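Counting Episodes at the Counter
Notes and pictures by Geetha Thampi

I was asked to put together a gallery page on the kitchen recordings for Hariseo, and I said I would if I could write my own lines under it. I have been skeptical of this kind of work for a while. The idea is easy to state: a person steers the arm through a chore, the cameras and joint readings are saved, and a model is trained to do the same chore from the pile. Our pile stands at 380 episodes. What they add up to is harder to say.

The chore list for the kitchen is short. Plates, play food, a cutting board, small things that have to be picked up and put down again. Murali Rai wrote it over a weekend and it has barely changed. My first complaint is that a list written by one person tends to produce episodes that look like one person.
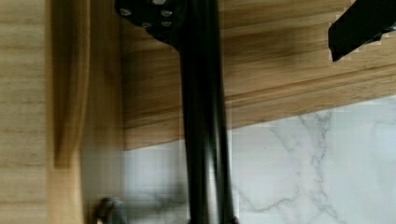
My second complaint is about the close-up view. People who fund these projects like the wide shots, where you can tell what everything is. The model has to make do with whatever the wrist camera gives it as well, and plenty of that is blur and half a cupboard. I have argued for throwing out episodes where the wrist view is poor for long stretches. Murali has argued for keeping them all, on the grounds that the arm will get views like that when it runs by itself. He may be right. I would like to see it tested before we say it in a report.

We did test one thing. We trained on 175 episodes picked for clean driving, then on the full set, and compared the two on the plate task. The full set came out ahead, by less than I would accept as a result. Two operators recorded nearly all of it, and you can tell them apart from the joint traces without being told who was driving. One pauses over everything. The other goes in fast and fixes it at the end.
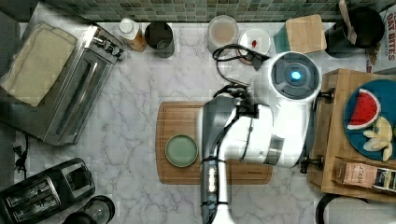 Driving style matters more than people here like to admit. A model trained on both operators sometimes hesitates like one and then lunges like the other, all in the same reach. The usual answer is more data. I have heard that answer at Hariseo, and I heard it before that at Gravandale, and both times it came from somebody who did not have to sit and label the stuff.

Labeling is its own trouble. Each episode gets a sentence saying what was done, plus a mark for success or failure. "Put the fruit on the plate" sounds clear until you have a piece half over the rim. We had two people mark the same batch one Sunday and they disagreed often enough that we rewrote the guide. The new guide is longer. I am not convinced it is better.

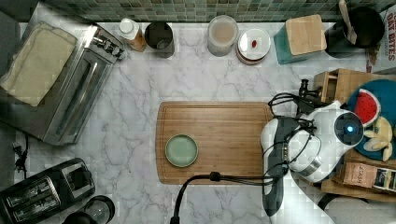

Why not record in many kitchens instead of one?
Because moving the setup costs days, and every move means calibrating the cameras again. We would still learn more from a second kitchen than from another month in this one, and I have put that in writing.

The defense I hear most is that the objects get shuffled between episodes, so the model sees variety. They do get shuffled, within arm's reach, on the same marble, against the same green tile. A model can do very well on that counter and have learned mostly the counter. When we tried an early version at the Fakgate site, it reached for the place where the plate would have been at home. Murali calls that a useful failure – I would call it a failure and leave the adjective for later.

Still, I keep looking through the recordings, and some of them are good. There are reaches in there I could not drive that cleanly myself, and I have had plenty of practice. My doubt is with the claims made on top of them.
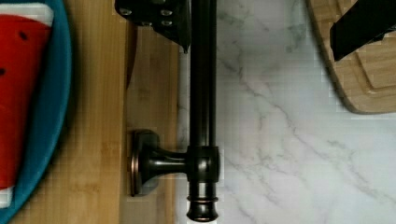
Wrist view: watermelon slice on the teal plate, bronze rod down the middle.

The next round is due in September. I have asked for a third operator, a different counter, and a held-out set that stays closed until the training is finished. So far I have been promised the operator.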